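Thread über die Serie, die mich seit einer Woche vom Schlafen abhält: »Dristau«. Achtung, bis Folge 6 wird gespoilert! 🧵

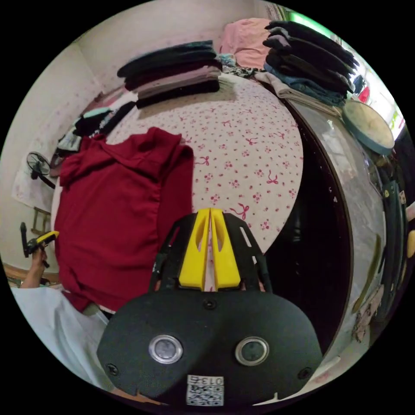 1/ Also: Eine Frau erbt von ihrer Tante ein Mietshaus in der Kleinstadt Dristau und zieht mit Mann und Schwiegermutter ein. Klingt nach Vorabendprogramm, dachte ich auch. Nach zwanzig Minuten war mein Tee kalt.

2/ Die Schwiegermutter!! Die sagt in der ersten Folge vielleicht fünf Sätze, und jeder sitzt. Allein wie sie beim Abendessen das Salz weiterreicht – ich hab zurückgespult.

3/ Dann die Sache mit der Firma Salehi. Angeblich hat die Tante da 185 Briefe hingeschickt, und keiner wurde beantwortet. In Folge 4 liegt der ganze Stapel plötzlich beim Ehemann im Keller. Hab laut »NEIN« gerufen, sorry an die Nachbarn.

4/ Was mich nervt: die Rückblenden. Fast 70 Minuten pro Folge, und davon gefühlt die Hälfte in Sepia. Die Hochzeit haben wir jetzt dreimal gesehen, die Torte kenne ich auswendig.

5/ Musik ist übrigens von Nenum, läuft bei mir seitdem beim Abwasch rauf und runter. Vor allem das langsame Stück, wenn sie die Wohnung im dritten Stock aufschließt.

6/ Meine Theorie: Die Tante lebt und sitzt in Watora. Warum sonst die Postkarte ohne Unterschrift? Der Bruder weiß es auch, so wie der immer wegguckt.

7/ Zweite Staffel kommt wohl im September. Wer schon weiter ist als ich: bitte nichts verraten, ich gucke heute Abend Folge 7 und melde mich dann wieder.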